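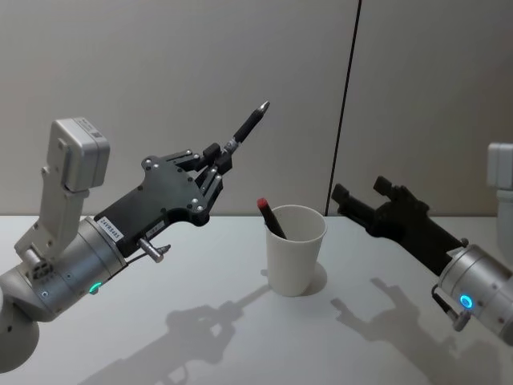 Unit 4: Paper cups and pens
Materials in Everyday Use, handout for the second half of the unit

Bring a pen to this session. Any pen. We will spend the first part of the hour on disposable cups and the second on what gets written on them and with what. Both halves are exercises in reading claims, so please arrive having read the packaging of something you own.

1. What is a paper cup?

The name is already a problem. A plain sheet of paper formed into a cup will hold water for a short while and then sag. Cups sold for drinks need some kind of barrier on the inside, and for a long time the usual one has been a thin layer of polyethylene. Newer cups may use a plant-based plastic or a water-based coating. You can't tell which by looking at a white cup from the outside, and I would be wary of anyone who says they can.

The parts, for the vocabulary list: side wall, side seam, bottom disk, rolled rim. The rim does more work than students expect. Cut it off and squeeze the cup near the top, and you will feel how much stiffness has gone.

2. Claims to be suspicious of

"Recyclable." Where, and by whom? A lined cup can be pulped, but the lining has to be separated from the fiber, and many local programs won't take it. The word on the box describes a possibility. It says nothing about your bin.

"Compostable." Look for the conditions. Some coatings break down in an industrial facility and do very little in a backyard heap.

"Better than a mug." or "Worse than a mug." I have seen both stated flatly. The answer depends on how the mug is washed, how often it is used, and what somebody decided to count. The Prosser worksheet (next session) gives break-even figures of 10 uses and 3,000 uses for the same ceramic mug, depending on the assumptions. Treat a single number with no assumptions attached as decoration.

3. Writing on the cup

Try your own pen on the side wall, on the base and on the inside of a spare cup. Write the same word each time, wait 30 seconds, then rub once with a dry thumb. Record what happened, including if nothing did.

Points for discussion:

Ballpoint ink is a thick paste and needs friction to turn the ball. On a slick coated surface the ball may skid, and you get gaps.

Gel ink goes down easily but often sits there and smears. Drying times printed on the pack are usually for ordinary paper, if they say anything at all.

"Permanent" is a marketing word until you know the surface and the solvent. Rub it with alcohol before you believe it.

"Writes at any angle" is worth testing too. In an ordinary ballpoint the ink is fed largely by gravity, so hold yours point up against the underside of a shelf and keep going until it fades. Some will last longer than I would have guessed – write down how long.

4. The pen pot question

Half the class will say that a used cup makes a good pen holder and therefore counts as reuse. Maybe. Put 2 pens in an empty one, both leaning the same way, and see whether it stays up. A paper cup is light and narrower at the foot than at the mouth, which is good for stacking and poor for stability. Then ask how long you would really keep it on a desk before throwing it out.

For next time

Read the Prosser worksheet, both sides. Write one page on a claim printed on a cup, a pen or their packaging: what it says, what it would take to check it, and who would have to do the checking. Pages that only tell me the claim is false will come back. I want to know how you found out.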